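# Gonia: two-arm food prep cell, setup and care notes

4 min read · 2 comments

Dataset and cell kept at Brarkness. Maintained by Flora Baird. Last edited 7 Jul 2026.

## What this covers

How the Gonia cell is set up before recording, how the grippers are cleaned, and what to do when a finger needs changing. The control software is documented in the main repository and isn't repeated here. Episodes are stored in 19 folders, one per task, with a short log in each.

## Setting up

1. Power on the left arm, then the right. Wait for both to home.
2. Check that the gripper cables hang free. Move each wrist slowly through its full turn by hand control and watch the loop. If it catches on the elbow, re-tie it with more slack.
3. Wipe the table and the fingers with food-safe cleaner.
4. Put the blender parts and bowls on the table. Positions are changed between episodes, so there are no marks to line up with.
5. Run the open and close check on both grippers. The log should show no position error above 2 mm.
6. Start a test recording and play it back at full size. Look for haze or specks in the wrist view before going further.

The blender stays unplugged while either arm is enabled.

## Food handling settings

Grip force is set per task in `grip.yaml`. Cut fruit uses the low setting. Frozen scoops use the same setting but with a slower close, as a fast close tends to break them. Bags use the medium setting.

Work from the Gonia cell, two head views and one wrist view:
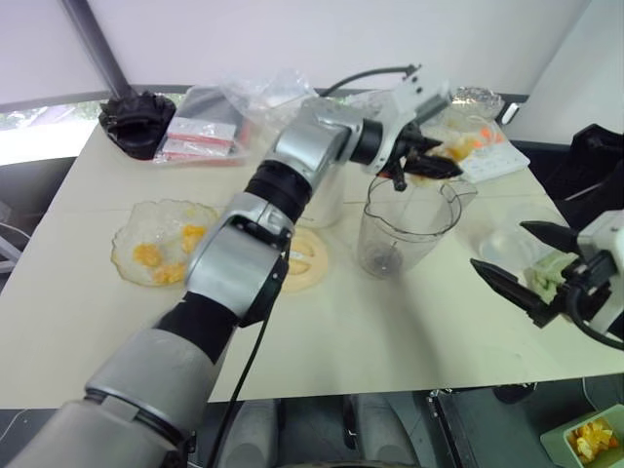
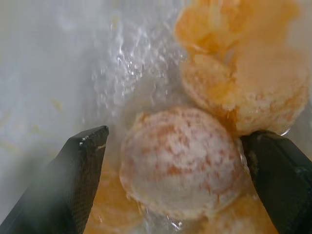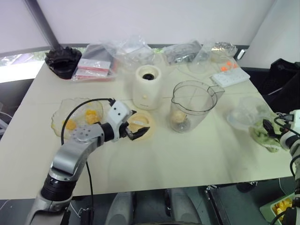

Verna Dvorak has since written in to say that the low setting was too low for her cell at Grewal. Mango slid out of the fingers on the way to the jug until she raised it one step, and she suggests trying this before changing the finger pads. She also asked whether the slower close could be made the default for all food tasks. It could, but bag tasks then run over the time limit, so it has been left as a per-task option.

## Cleaning

After every session with food:

- Disable both arms at the pendant.
- Take off the fingers (two screws each) and wash them in warm soapy water. Use a soft brush on the textured faces.
- Wipe the gripper housings with a damp cloth. Don't spray them.
- Clean the wrist camera covers with a lens cloth.
- Let the fingers dry fully before refitting.

Fruit juice left overnight goes sticky and shows up as a slow open on the next check.

## Changing fingers

Fingers are Gonolex soft-face, black. We change them after about 600 episodes, or sooner if the face is torn. Fit them as a pair. After fitting, run `calibrate_gripper` and repeat the open and close check. Note the change in `service.log` with the side and the episode number.

## Known problems

- Right gripper reports a false stall when closing on thin plastic. Clear it and retry. A fix was merged in June but hasn't been tested here.
- Wrist view can haze over during frozen tasks. Pause, wipe the cover, and mark the episode `hazy` in the log.
- Folder 19 has no force data for the left arm.

Shares: 19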